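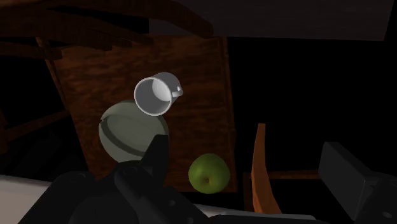
Figure 2. Plain white mug, tipped with its mouth toward the viewer, on or just above a wooden tabletop. Computer rendering.

4.3 Reported improvement and the problem of the mirror

The collagen drink trials we reviewed share a weakness that their authors tend to mention once, in the limitations paragraph, and then leave alone. Skin hydration is measured with a probe on the forearm or cheek, and the result is then placed beside a questionnaire in which the same women are asked if their skin looks better. The two numbers often move apart. In the Kiltamgate trial the probe readings in the Treloar group rose slightly and then fell back, while the questionnaire scores kept climbing to the last visit. The authors took the questionnaire as the main result. We see no good reason for that choice, and the protocol, as far as we could find, did not name either measure as primary.

Group size is a further concern. The trial had 17 participants taking the drink and 17 taking the control, and the 2 who left early were both in the control arm. Why they left is not stated. With groups this small a single unusual face can shift the mean, and the published plot shows no individual values. We wrote to ask for them. The reply, from Keegan Quinlan, was courteous and confirmed that the raw readings had been kept, but they had not reached us when this section was written.

Blinding also deserves a harder look than it has received. Hydrolyzed collagen has a taste – faintly savory, and difficult to hide under fruit flavoring. Participants who had used similar powders before would probably have known which arm they were in by the first Friday. None of the papers asked them to guess. A guess sheet costs nothing, and it would have told us more about the questionnaire scores than any of the subgroup tables do.
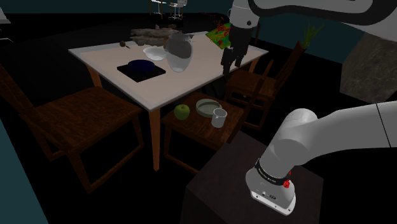

Then there is the matter of what else went on the skin. Trevaskis (first name Coralie in the trial record, initial only in the paper) asked her participants to keep to their usual moisturizer. Usual is a loose word. A woman who has just joined a study about her face may well apply her cream more carefully, and more often, than she did the month before. The Plurko trial did hand out a standard cream to both arms, and it is perhaps no accident that its gap between drink and control was the smallest of any we looked at. Its authors put this down to a low dose. That may be right, but the standard cream explains it at least as well.

Season was handled no better. The Drarnley study took its baseline in January, when indoor heating dries the skin, and its final reading 6 months later. Both arms improved, as anyone would expect them to. The abstract reports the change from baseline in the collagen arm only. A reader who stops there will come away with an effect that the comparison between arms, given in a table near the back, does not support.

We do not claim that swallowed collagen can have no effect on skin. Peptides from the drink do appear in the blood, and the laboratory work on skin cells is interesting as far as it goes. It is a long way from a cell dish to a cheek, however, and the trials now used to cover that distance were not built to do it. For the pooled analysis in the next section we therefore kept only the probe readings, and only where both arms were reported.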